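Skonside Close-Coupled Toilet Cistern

The Skonside is a replacement cistern for close-coupled toilets. It fits most two-bolt pans and comes with the fill valve and flush valve already installed, so the only parts you need to supply are a water supply hose and a shutoff if your old one is worn. The finish is gloss white and the corners are rounded on all sides.

We sell it with or without the matching Castaño pan. If you are keeping your own pan, measure the distance between the bolt holes before you order and check it against the sheet that comes with your quote. Older pans from the Briselia range have a different spacing and need the adapter plate, sold separately.

The lid is flat and lifts straight off. It isn't screwed or clipped down, so you can get to the valves without tools. A lot of customers use the top as a small shelf, and it holds everyday bathroom items without trouble. Keep candles off it, and take everything down before you lift the lid. 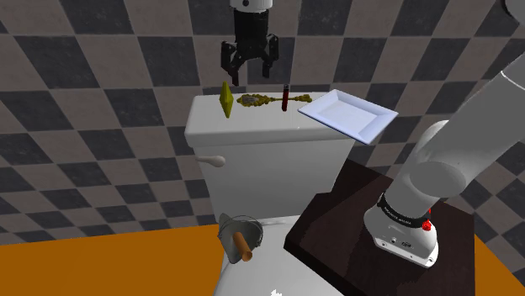 The flush is set at the factory to the full volume. To lower it, turn the blue collar on the flush valve one notch at a time and test after each turn. Two notches down suits most homes. If paper is left in the bowl after a flush, go back up one.

Fitting

Turn off the water and flush the old cistern until it is empty. Soak up what is left with a sponge. Undo the supply hose, then the two bolts under the pan shelf, and lift the old cistern away. Old bolts are often rusted solid. Leave penetrating oil on them for 20 minutes before you reach for a saw.

Clean the pan shelf and set the new foam gasket over the outlet. Lower the cistern onto it and tighten the bolts by hand, a little on each side in turn. Stop when the cistern no longer rocks. Overtightening is the usual cause of a cracked base, and cracks from overtightening are not covered by the guarantee.

Turn the water back on slowly and check the gasket with a dry piece of paper towel - a slow leak shows up there first.

Care

Wipe the outside with dish soap and a soft cloth. Don't use bleach tablets inside the tank. They harden the seals and the valve will start to run.

Guarantee and orders

The ceramic is guaranteed for 5 years and the valves for 2. Orders placed by 8th June ship from our Rotodcombe warehouse that month, and later orders ship in July. For trade orders, ask for Yaw Boateng. Questions about spare parts and adapter plates go to Philomena Issahaku, who also keeps a small stock of lids for the previous model.

Contact us | Copyright Skonside Bathrooms | Back to top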